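Tabletop basket

A tabletop basket is a small open-topped container, usually woven, used to keep loose household or office items together. Common materials include willow, cane, paper cord and cotton rope, and colours range from natural tan to dyed rust and grey. Many have one or two looped handles.

Sizes vary by maker. The Grandley pattern measures 90 mm deep, while the larger Pirau type holds up to 6 kg. Boxes and jars are generally stood upright, with the tallest at the back. Odd-shaped articles such as small tripods or artificial fruit are often left beside the basket.

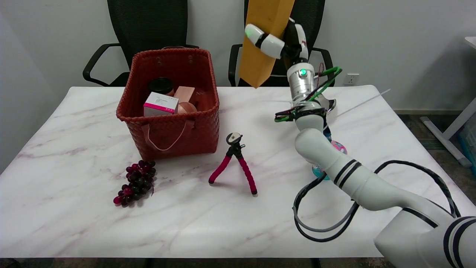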